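首页　项目　进展报告　人员　下载　联系我们

Kenex 小翼型项目：年末进展报告

致：Delphine Whitlock，Kudico 基金
写的人：Nesrin Aksoy，Prirkeva 水槽实验室
2022年12月23日

Delphine 你好！

上次通电话你说，报告不用写得像论文，把做了什么、没做成什么、钱花哪儿了讲明白就行。那我就真这么写了，写着写着跑题的地方你多包涵（Uldis 已经帮我删掉了一大段关于水泵的牢骚，剩下的都是他觉得还能看的）。

先说总的情况。Kenex 要回答的问题没变：小尺寸、低速的机翼，在迎角慢慢加上去和慢慢减下来的时候，升力走的不是同一条线，中间那个“环”到底有多大，跟什么有关。今年的测量部分做完了，数据一共816组，全部入库，全部有备份。分析部分做了一大半。流动显示那块落后于计划，后面细说。

一、测量

水槽今年的状态比去年好太多了！四月换掉的那组蜂窝器是整个项目里我最满意的一笔开销。换之前，我们在空槽里测来流脉动，靠近左壁那一侧总是偏高，模型往那边挪一点点，分离泡的位置就跟着变，搞得大家疑神疑鬼的。换完以后左右两侧终于对得上了，我把空槽的速度剖面图放在附件里，你翻到就能看见，两条线几乎叠在一起。

模型一共3个，弦长相同，前缘半径不同，都是 Yüksel 那边加工的。第一批送来的时候后缘太厚，我跟他们来回扯了好一阵。你可能觉得后缘厚一点薄一点能差多少，可我们这个课题偏偏就卡在这儿：后缘是尖的，流动才有一个明确的离开位置，环量的大小才定得下来；后缘一旦钝了圆了，那个位置就会在小范围里游走，测出来的升力也就跟着飘。低雷诺数下边界层本来就厚，这个问题更烦人。返工以后的后缘我自己用显微镜看过，整条展向都均匀，只有二号模型靠近翼尖的地方有一小段毛刺，Kaan 用细砂纸处理掉了。

每个模型都做了升程和降程两个方向的扫描。我们的规矩是换一次角度就等流动稳下来再采数，等多久是 Kaan Karabulut 定的，他为此专门做过一轮测试，把等待时间从很短一路加到长得让人想睡觉，看平均升力什么时候不再变。结果在分离泡快要破裂的那几个角度，等待时间要拉长好几倍。这也是测量拖过夏天的主要原因，我觉得值得，要不然那个“环”里有一部分其实只是我们性子急。

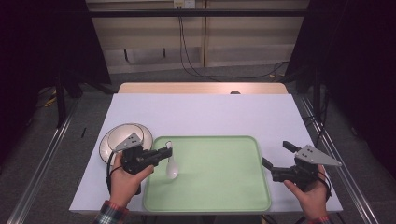
端部间隙的问题我们花的力气比预想的多。半模型是竖着装的，翼尖朝下，上端夹在天平上，下面是一块平的端板，模型和端板之间必须留一条缝，碰上了天平读数就废了，缝留大了又会漏流，压力面的水从底下钻到吸力面去，等于凭空多出一个小翼尖涡。我跟学生讲这件事的时候，他们老把“夹住”和“搁着”搞混。你看上面照片里那把白色塑料勺，勺柄朝上，顶端被夹着，勺头挨着绿托盘，这个姿势跟我们的半模型差不多，可如果它是我们的模型，勺头就得悬起来，离托盘留一条细缝，重量和水动力全由上头夹着的那一端承担。勺头只要还搁在盘子上，托盘就会分走一部分力，分走多少你还不知道。我们最后试了五种间隙，选了其中第二小的。最小的那种在大迎角下模型会颤，偶尔蹭到端板，信号里能看见很难看的尖峰。

天平的标定每周做一次，零点漂移比厂家给的说法大，不过漂得很规矩，主要跟水温走。Uldis Uibo 写了个修正，用水温记录把零点扣掉，修正前后的对比也在附件里。修正本身很简单，一条直线，麻烦的是早期有几天水温探头插得太浅，记录不可靠，那几天的数据我让他们重做了。你在库里会看到带“r”后缀的文件，就是重做的，原来的没有删，放在旁边的目录里，谁想查都可以查。

二、目前能说的结果

能放心说的有下面这些。

滞后环确实存在，三个模型都有，重复测量也都在。前缘最尖的那个环最窄，最钝的那个环最宽。这跟我们申请书里写的预期正好反着，我在申请书里很自信地画了一张示意图，现在看有点脸红。我目前的理解是，尖前缘的分离泡短，破裂和再附发生的角度离得近；钝前缘的泡长而且慢，升程的时候它能硬撑着不破，降程的时候它又迟迟不肯附回来。这个解释还缺直接证据，要等流动显示的图像来说话。

环的宽度对来流脉动很敏感。我们在入口加了一层粗网，把脉动人为提高，环就明显变窄，最尖那个模型干脆看不到环了。Kaan 第一次看到这条曲线还以为程序把升程的数据画了两遍，跑去查代码，查了一下午，代码没错。对做小飞行器的人来说这条挺要紧的：在安静的水槽或者风洞里看到的滞后，到了外面有风有乱流的地方，多半要打折扣。

环量这边，我们沿着包围模型的矩形回路积分速度，再跟天平量出来的升力对照。附着流的时候两者吻合得很好，换大一点或者小一点的回路，结果也基本不动，这是教科书上该有的样子，看到的时候还是很高兴。分离以后就没那么漂亮了，回路的下游那条边要切过尾迹，边摆在哪里对结果有影响。Nurhan Polat 建议把尾迹里的涡量通量单独算一遍，取足够长的时间平均，让上下两股剪切层带走的涡量正负相抵。她试了二号模型，散布缩小了不少，剩下两个模型年后做。

有一点我想提前打个招呼：别急着把这些结果往大飞机上套。我们的雷诺数低，分离泡在这里是主角，在大飞机上它往往根本轮不到上场。上次你转来的那封读者来信问能不能用来解释客机失速，我回信说不能，回得可能有点硬，抱歉。

三、没做成或者拖了的事

流动显示。染料注入那套装置设计得不好，这个要怪我。注入孔开在前缘下游，染料出来以后自己就带着一点扰动，等于给边界层提了个醒，转捩提前，分离泡缩短，我们想看的东西被我们自己改掉了。十月份改成从上游用细管放染料，扰动小多了，但是染料到模型那里已经散开，拍出来糊糊的一片。现在的方案是氢气泡，细金属丝放在上游，通脉冲电流，一排一排的小气泡跟着水走。丝已经到货，电源还在等。

粒子测速的后处理也慢。机器就那么一台，别的组也要用，我们通常晚上跑。Uldis 把互相关的窗口重新调过，靠近壁面的坏矢量少了，代价是每组算得更久。我宁可慢一点，近壁那几层对判断再附位置太要紧了。

还有学生的事。春天来的那位硕士生转去做别的课题了，走得很友好，交接也清楚，可人手确实少了一个。Kaan 接了他的标定工作，等于一个人干两个人的活，我在下面的预算里替他申请了一点补贴，请你留意。

公开课倒是超额完成了！原计划办一场，我们办了2场，都在 Prirkeva 的阶梯教室。第二场有个小朋友问，为什么机翼刚启动的时候会在后面甩出一个涡，甩出去的那个涡后来去哪儿了。我当场讲了启动涡和绕翼环量大小相等、方向相反，又在浅水盘里拖着一小块薄板走给他看，他自己来回拖了好多遍，后面排队的孩子都急了。水里撒的是胡椒粉，事后收拾起来可真要命。
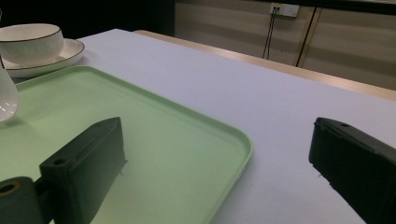
四、经费

大头还是三项：模型加工、蜂窝器和人员。模型加工比预算多出一些，都是后缘返工造成的，Yüksel 承担了返工的材料费，工时费我们自己出，这一点合同里当初没写清楚，下回一定写清楚。蜂窝器低于预算，差额正好拿来填返工的窟窿。差旅几乎没动，我想申请把差旅的余额转到氢气泡电源上，表格已经填好，附在后面，需要你签字。

人员费用按计划走，没有异常。计算机时那一行看着偏低，是账单晚到，一月会补上，你们财务看到别吓一跳。

五、接下来

年后第一件事是氢气泡。电源一到就先在空槽里试，看气泡大小和上浮速度，上浮太快的话要把丝换得更细。试好了再上模型，从钝前缘那个开始，滞后环最宽，最容易看出升程降程的差别。我最想拍到的是同一个迎角下的两张图，一张是从小角度加上来的，一张是从大角度退下来的，放在一起比。

Nurhan 继续做尾迹通量，顺便把回路积分的误差估计写成一份内部说明。这份说明我催了她两次了，写在这里算第三次。

Uldis 负责把数据库整理成能给外人用的样子，变量名统一，单位写全，每组数据带上水温和间隙。现在的文件名是我们几个人各起各的，有的连我自己都认不出来。Kudico 要求公开数据，我完全赞成，只是请给我们留到春天结束。

文章准备写两篇，一篇讲滞后环和前缘半径，一篇讲来流脉动的影响。第一篇的图基本齐了，文字写到一半，引言改了又改，还是不满意，Kaan 说我每改一遍就长一截，可能他说得对。

另外有件事想听听你的意见。隔壁组愿意借我们一个带襟翼的旧模型，弦长跟我们的接近，后缘可以偏转。这不在原计划里，可要是能加进来，就可以直接看后缘角度一变，环量怎么跟着变，滞后环会不会整个平移。测起来不需要新设备，只占水槽时间。你觉得算不算超出 Kenex 的范围？要是算，我就另外写个小申请。

附件清单：空槽速度剖面；零点修正对比；升力曲线（升程、降程）；粗网对照；预算表；差旅转用申请表（请签字）。

实验室放假期间我邮箱照看，回得会慢一些。水槽的水已经放掉了，过滤器拆下来洗过，一月再灌。

Nesrin

首页　返回顶部　上一篇　下一篇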